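The Kitchen on the White Table

My sister called me on a Wednesday in March to ask if I wanted the play kitchen stuff out of her garage before it went to the thrift store. I said yes before she finished the sentence. I don't have small kids anymore. I have a ten-year-old who rolls her eyes and a four-year-old nephew who is at my house so much he has his own toothbrush here, so really it was for him (that's my story).

What came home was a plastic tote so heavy I had to slide it up the porch steps. And oh, what a mess it was! Half a wooden pizza. A teapot with somebody's sock in it. Enough plastic lettuce to open a salad bar. I dumped it all in the bathtub with dish soap and warm water, let it soak while I watched a show, and then laid everything out on towels overnight.

I used to think more was better with this stuff. When my daughter was little I bought every set I saw, including a giant bucket from a shop called Jalletti that cost me 80 dollars and had, I swear, nothing in it but miniature cans. She played with it for one afternoon. What she wanted was to stand on a chair next to me and wash a potato.

So this time I got picky. I called Mortimer Hutchins, who ran the toy library over in Mavport for 18 years and still answers the phone like he's expecting a complaint. I asked him what kids reach for, and he laughed at me.

"A pan and something to push around in it," he said. "Then a bowl. Everything else is for the grandparents."

He told me the toy library once had 1265 pieces of play food on the books, and the same few things went out over and over while the rest sat there getting dusty. Bananas were popular. Asparagus was not. He also told me to mix in grown-up dishes, the light ones you don't care about, because children know perfectly well when they've been handed the baby version.

I took his advice, mostly. I kept a black frying pan and a green slotted spatula with a nice long handle. I kept a big oval colander in the palest mint green, and a mint mug that looks so sweet near it that I had to stop myself from going out and hunting for more mint things. Then a large round plate in a sort of lavender gray and a little blue bowl. For food, a peeled banana with the peel flopping open, and a strawberry - and that was nearly the whole menu.
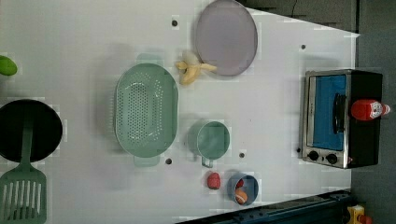 Why I gave up on the play stove

We had a play stove. It was tall and pink and had a clock with no hands, and it took up the corner where I wanted my reading chair. When it finally lost its oven door I dragged it to the curb and figured there would be tears. There weren't! My nephew walked right past the empty corner and asked where his pan was.

A plain white table does the job fine. Pretty much anything you put down on it shows up, and it wipes clean with one swipe, and when we need it for homework the whole restaurant goes back in the tote. I timed him cleaning up once and he took 21 minutes, most of it spent telling the strawberry good night.

What he cooks

Soup, mainly. The colander is for soup, and please don't bring up the holes with him, I've tried. The banana is also soup. He'll fry the strawberry for a long time and then serve it to you in the mug, and you have to blow on it first or he takes it back.

My daughter pretends she's above all this, but last week I heard her in there being a very rude customer named Mrs. Haddad who wanted a refund on her pancakes. It went on until bath time. He told her the pancakes were closed.

If you're putting one together

Go through your own cupboards before you buy anything. That extra colander you never use is better than a toy one, and bigger, and kids love big. Skip glass, skip anything with a sharp edge, and check the play food for little parts if there's a baby in the house. Yard sales are great for pans. I paid a dollar for a set of measuring cups and they're still going strong.

Leave out fewer pieces than you think you need. If he gets bored I swap in a lemon from the tote and you'd think I'd brought home a puppy. The plastic lettuce is still in a bag in my trunk, if anybody near Mavport wants it.

More from Home & Family

The Bokia blanket: I finally finished the border
Five suppers my kids will eat without a speech first
How I got the crayon off the hallway wall
A rainy Saturday at the Mavport flea market
Reader mail: your best yard sale finds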